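Cudwood Speedway archive: how we're getting on, by Kobina Akpalu

Hello again to everyone at the Kimaro Fund. You asked for a page or so on where your money has gone, and I've had a mug of tea and a quiet Saturday to write it, so you may get a bit more than a page!

The big news is that the scanning is well under way. You'll remember we started with up to 2,000 negatives from the old Claker collection, mostly club-level short oval racing, with a few drag meetings at Atham mixed in (those are my favourites, I can't pretend otherwise). The first boxes went slowly. Half the sleeves had stuck together and the pencil notes on the back had faded to almost nothing. We're quicker now, and the hot rod boxes are all scanned and named apart from one that smells of damp and is airing in my spare room.

Naming the drivers is the slow bit. Race numbers got passed from car to car, so a number 41 on the door in one season may be a completely different chap the next. We've had 16 former racers and mechanics round to look at prints, and they argue beautifully. One of them spotted his own rear axle in the background of somebody else's crash.

On the money side, the scanner is paid for and so are the storage boxes. The only overspend was on archive sleeves, which went up in price between the quote and the order. I've covered it by dropping the printed leaflet, as we agreed on the phone. 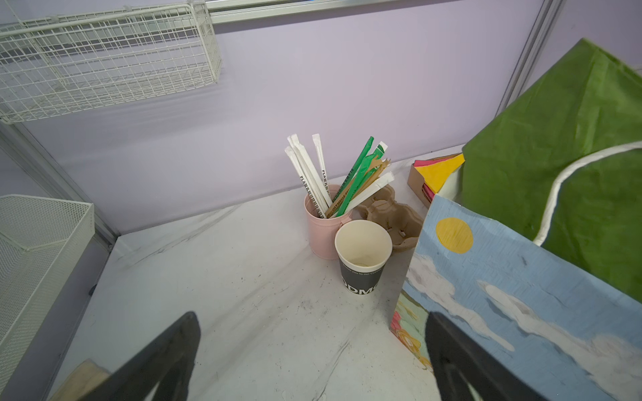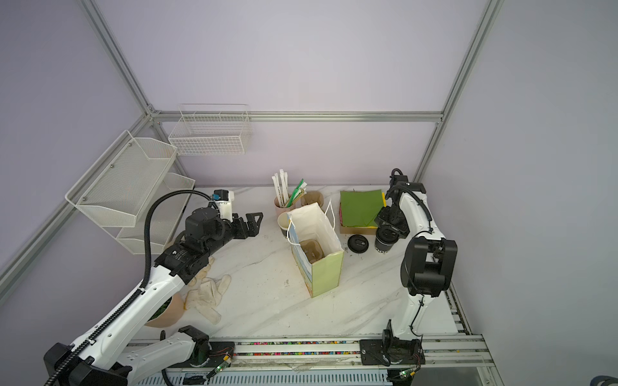
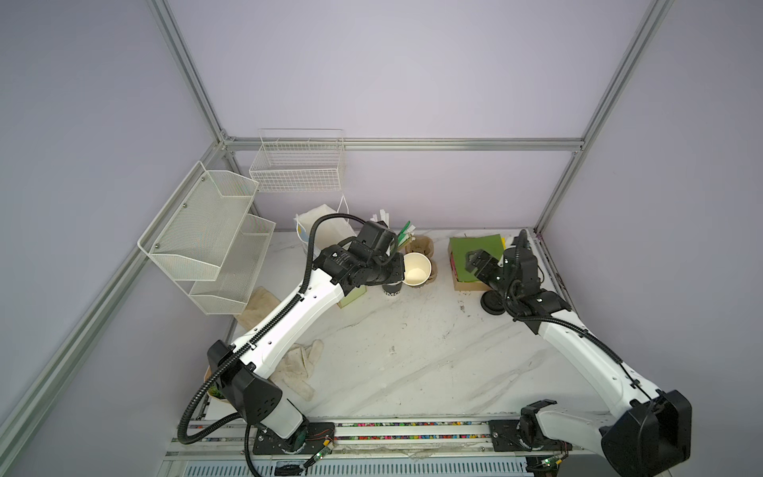 Will the public be able to order prints of the cars?
We plan to offer them once the website is open, starting with the hot rods, and the price will cover paper and postage only.

Still to do – the programmes and lap charts. There are three crates of them and I haven't opened the last one. The lap charts are in a sort of shorthand that changed every time the club got a new timekeeper, so I'm putting together a crib sheet before we type anything up.

The other job is the show at Atham in December. The hall is booked, we have the display boards, and a lovely old stock car has been promised if its owner can get the trailer through the gate. I'd like to put your name on the entrance board, so could you send me the logo you want used? The one I've got prints very fuzzy.

I'll send the receipts separately, with the sleeve invoice on top.

Kobina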